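Starnley Wool Blend Picnic & Sofa Throw

Home > Throws & Blankets > Everyday Throws

Item 1519
In stock - ships from our Medima workroom
Colors: Oatmeal, Moss, Brick, Ink

Hi, I'm Tahsin Begum and I run this little shop, and the Starnley is the blanket I get the most email about, so I've finally sat down and rewritten the whole page. The old one was four lines long and left out pretty much everything people wanted to know. Sorry if you bought one on the strength of those four lines (and thank you!).

So, the Starnley. It's a midweight throw, woven from a wool and cotton blend, and I designed it for the kind of house where the blanket never stays where you put it. Mine starts the day on the couch, goes out to the porch with a cup of coffee, gets pulled over somebody's knees during a movie and ends up on the floor with the dog. I wanted something that could take all that and still look decent when my mother-in-law drops by.

It has a bit of heft to it. I hear from people who've only owned fleece throws and they're surprised the first time they pick one up. It's nothing like a weighted blanket, but it does settle on you instead of sliding off every time you reach for the remote. The weave is fairly tight, so fingers and toes and earrings don't go through it, and the surface has a soft brushed feel on one side. The other side is smoother. I put the smooth side against my skin and the brushed side out, my husband does the opposite, and we've agreed not to discuss it.

What you get

One throw, folded, with a cotton strap you can use to carry it. The strap has a simple slide buckle. It isn't fancy, and if you lose it (I've lost two) you can order another from the spares page.

Weight: 900 grams
Fringe: short and knotted, on the two narrow ends
Blend: mostly wool, the rest cotton, full breakdown on the sewn-in label
Edges: long sides are woven closed, no binding to come loose

How warm is it?

This is question number one in my inbox. I'd call it a three-season blanket if you live somewhere with a proper winter. In spring and fall it's all you need on the couch. In November I start doubling it up with a Flarkero, our heavier one, and by then the Starnley is really more of an extra layer. In summer I keep it in the car. You'd be amazed how cold a ball game gets once the sun drops behind the bleachers.

If you run cold all year and you only want one blanket, go look at the Flarkero first. It costs more and it takes forever to dry, but it's the warmer of the pair by a long way and I would rather you bought the right one.

Is it itchy?

I have fairly touchy skin and I don't find it itchy. My sister does, a little, around the neck. The cotton takes a lot of the scratch out, but there's real wool in there and some people are going to feel it. If wool sweaters bother you, order the free swatch before you order the throw. Hold it on the inside of your arm for a few minutes while you're watching something. You'll know.

It does soften up. The first couple of weeks it feels a touch crisp, especially the Ink, which takes more dye than the others. After a wash or two it relaxes and drapes a lot better.

Washing it

Okay, please read this part before you do anything! I've replaced more of these than I'd like because of the dryer.

Wash it cold, on the wool or delicate setting, with a small amount of wool wash. No bleach, no fabric softener. Fill the machine loosely, meaning the throw by itself or with one other soft thing. Take it out right when the cycle ends, give it a gentle shake, and lay it over a rack or a couple of chair backs. Turn it over after a few hours. Don't hang it from one corner, it'll grow a tail.

And no dryer. Not on low, not for ten minutes to finish it off. I did it once with one of the first samples and ended up with a very nice placemat.

You don't need to wash it often anyway. I do mine every couple of months and just hang it outside on a breezy afternoon in between. For spills, blot with a damp cloth and a drop of dish soap, then blot again with plain water. Rubbing will fuzz up the brushed side, so try to keep your hands off it.

Pilling and loose threads

You'll see some pilling in the beginning, mostly where it gets sat on. A cheap sweater comb takes care of it. The pills are just loose short fibers working their way out and it slows down a lot after the first season.

If you find a pulled thread, don't cut it. Take a blunt needle or a crochet hook and ease it through to the other side, then stretch the fabric a little in both directions with your fingers. Cats are the main offenders here, going by the emails I get. I can't promise it's cat-proof.

The colors

Oatmeal is a warm, pale beige with darker flecks. It hides crumbs and light-colored dog hair like a champ and shows coffee right away.

Moss is the one I own. It's a grayish green, more gray in the evening under a lamp. People sometimes expect a brighter green from the name so I'm saying it here.

Brick leans orange in sunlight. It's my favorite one for photos and for camping, easy to spot when you've walked off to find the restroom and can't remember which picnic table was yours.

Ink is a very dark blue. Next to black pants it looks blue and next to blue jeans it looks black. Wash it alone the first time.

A lot of you ask about plaid. I love plaid. My grandmother had a plaid blanket on every chair and I'd happily do the same, and we've been going back and forth with Sheikh, the mill that weaves these for us, over a checked version of the Starnley. The trouble is getting the lines to meet up nicely at the fringe without pushing the price way up.

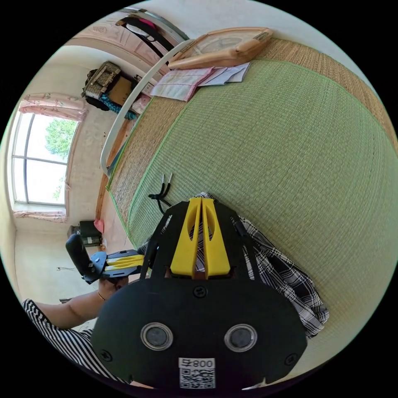
I'm also picky about scale. A small check turns fussy on a big couch, and a large one can look lopsided once the blanket's folded over an armrest, so I keep asking for something in the middle and the mill keeps being very patient with me. If you'd like to know when there's news, put your email in the box at the bottom of the page and pick "plaid" from the list. I won't send you anything else.

Folding it so it looks nice

Somebody asked me this at a market and I gave such a long answer that I may as well write it down. For the back of a couch, fold it in thirds the long way so the fringe is at both ends, then lay it over so a bit more hangs in front than behind. For a basket, fold it in half, roll it, and put it in with the fringe showing. For a bed, spread it flat across the foot and stop there. Or throw it over a chair any old way - that's what mine looks like most of the time.

Storing it over the summer

Wash it first. Moths go for the spots where there's been food or skin, so a clean blanket is a much safer blanket. Let it dry all the way through (give it an extra day if it's humid), fold it loosely and put it in a cotton bag or an old pillowcase. I toss in a cedar block and sand the block a little each year when it stops smelling of anything. Skip the vacuum bags, they leave hard creases that take ages to drop out.

Shipping and returns

Orders in before 2 p.m. go out the same afternoon. We ship in a paper mailer with the throw wrapped in tissue, and I'm happy to leave out the packing slip if it's a gift. Just say so in the notes, and tell me what you'd like written on the card. My handwriting is fine if I go slow.

You have 19 days to send it back if you don't like it. It needs to be unwashed and reasonably free of pet hair. Color swaps are free the first time. If there's a weaving fault, write to me whenever you find it, even if that's much later, and send a picture of the spot next to the label.

Swatches are free, up to four per household, and they come in a plain envelope with the colors written on the back.

Goes well with

Flarkero Heavy Throw
Cotton carry strap (spare)
Wool wash, small bottle
Sweater comb
Cedar blocks, pack of six

Get an email when this changes: new colors / plaid / restocks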